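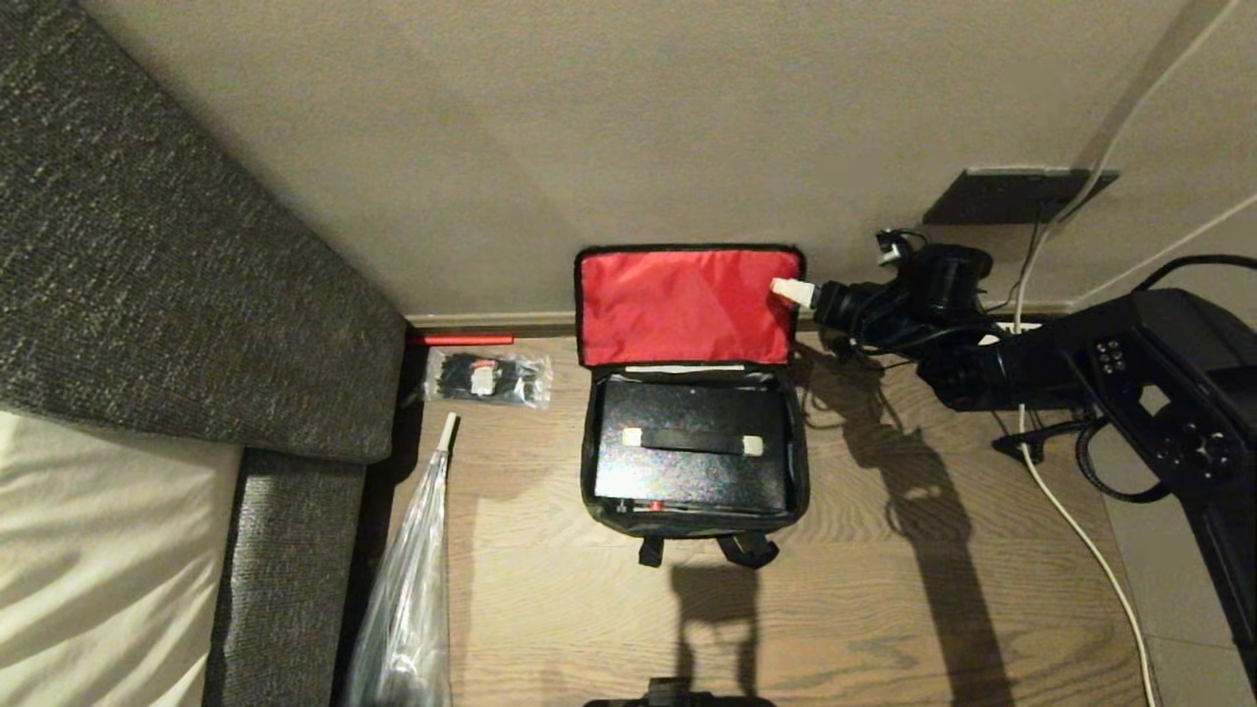
Sorry for the slow reply, I've had my head down with the bag task since Saturday and only got to the digest this morning. I'm going to answer the zip-and-lid question first as it's the one I've got opinions on. We're teaching open and close on soft bags with the arm down at floor level, driven remotely, and the lid is where all the trouble lives. With the red lid folded back against the wall you get a nice bright edge to aim for, and I've been telling my drivers to go for the upper right corner and leave the middle alone. The corner stays put. The middle of a soft lid just sags away from you when you push it and then you're chasing it all over the place (and so is the policy, later on, because it learns the chasing too!).

On Thu, a list member wrote:
> We've collected 726 demos of closing a rucksack flap by remote
> control and the policy trained on them hovers. It gets the gripper to
> within a finger's width of the fabric and then dithers, sometimes for
> a whole minute. Guiding the arm by hand gave us far fewer demos but
> the result is bolder. Is this a known thing? Should I bin the remote
> ones and start again by hand? Also, does anyone bother varying the
> room, or do you keep the background plain?

Please don't bin them! We had exactly the same hovering last March with the Peltico leader arm and I nearly threw the lot away. What saved me was sitting down with a cup of tea and watching the demos back at normal speed. My drivers were hovering. All of them, me included. When you can't feel the cloth through the controller you stop just short and have a good look before you commit, and if you do that in every single demo, well, the robot has been taught to stop and have a look. It hasn't got a way of knowing when it's finished looking.

So I trimmed the pauses. I wrote a daft little script that finds any stretch where the arm is hardly moving and the gripper hasn't changed, and cuts it down to a few frames. We started with 1192 demos and I dropped 53 that were beyond help (driver got lost, bag fell over, phone rang). The rest went back in with the pauses shortened and the next policy went straight for the edge. It was a bit too keen if I'm fair, it knocked the bag sideways a few times, but I'd much sooner fix that than the dithering.

By hand versus remote: I still do both. By hand is lovely for getting the feel of the fold, how hard to pull and when to let go. The catch is that your own arm ends up in the camera view unless you're very careful, and you tend to stand in the same spot every time. Hosseinzadeh, our shared code folder, has the script that replays a hand-guided path with nobody in shot, and you record the pictures on the replay. Works fine for rigid things. For soft bags the replay drifts, as the cloth never lands quite the same way twice, so expect to lose a fair few.

As for the room, leave it messy. I kept everything plain on the Clerberg job and the policy fell to bits the first time somebody put a coat on a chair. Now we work next to the sofa, with odds and ends on the floor, and I don't tidy up between runs. Do watch the shadows though. The arm throws a long one across the floor, and if all your sessions are at the same time of day I'd want to check the policy isn't steering by it. We do a batch before lunch and a batch after tea.

Two questions back at you. What's your control rate, and is there any lag on the video? Ours was bad enough on the old Rorow link that people slowed down without noticing they were doing it. And do you let a driver retry inside the same demo if they miss the flap? I used to stop and restart, but I keep the misses in now as long as they recover, and it's helped more than I expected.

Happy to send the pause script if you want it. It's ugly but it runs.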